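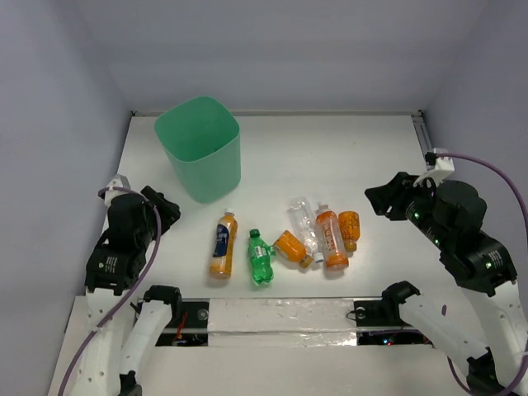
Do I need a new phone to run Listaneo?

Nope! I still use it on a beat-up handset I bought in April, and it's fine (a little slow opening the map, but fine).

Can I hook up two speakers at once?

Yes, you can pair 2. Add the second one under Sound, then tap Link. My friend Shona Tautahi has hers in the kitchen and garage and loves it.

I forgot my PIN. Now what?

Type 1514 on the start screen, pick a new one, and write it down this time!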